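Home | Routes | Kit | Community | Back Issues | Subscribe

Filed under: Green Travel, On Foot

The long way to work, and why I'm hooked

May 22, 2022

It started with a cancelled bus. I was standing in the shelter at Hurnorden, already late, when I decided I might as well walk the last stretch into Trivmont. It took me 50 minutes, I arrived with pink cheeks and a blister, and I have done it nearly every working day since!

I had lived in the valley for years without once setting foot on the old towpath. What a waste. In May it is all cow parsley and ducklings, and the hawthorn is so thick by the lock that you smell it before you get round the bend. You cross the canal at Ackroyd Bridge, cut behind the allotments and come out by the market, and apart from two road crossings you hardly meet a car.

The green side of it crept up on me. I used to fill the tank every week, even with the odd bus trip thrown in. Now the car sits on the drive and goes out for the big shop and for visits to my sister. I notice the air more, too – on the main road you can taste the queue at half past eight, and on the towpath you get wet grass and somebody's bacon from the narrowboats.

If you fancy trying it, start small. Get off the bus a few stops early, or park at the edge of town and walk in. Pick one morning with a decent forecast and leave 20 minutes more than you think you need, so that you can stop and look at the heron (there is always a heron). Wear the shoes you already own, as long as they're comfy, and keep your smart pair under the desk. My waterproof is a battered old Zuna jacket that I've re-proofed twice and will not hear a word against.

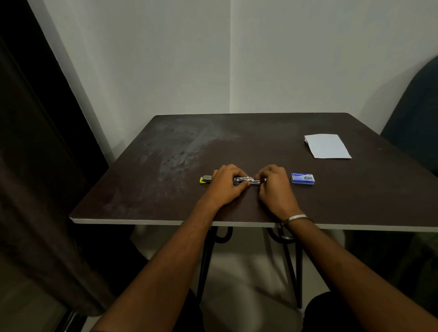

Philippa Wrayburn

Rain is the thing everyone asks me about. I've been properly soaked some five times since autumn, and a spare pair of socks in a sandwich bag sorted out most of the misery. Dark mornings are harder. I took the street route through December, with a torch and a bright sash, and went back to the water as soon as I could see my feet.

The best part has been the company. There are 6 of us now who fall in together near the lock, all going at our own pace and peeling off at different gates. We swap seedlings and moan about the puddle by the third bench, which the council has promised to fill. I'm told the gravel is coming before the end of the month, and I shall be first across it!

Contact us | Write for us | Privacy | © 2022 All rights reserved | Back to top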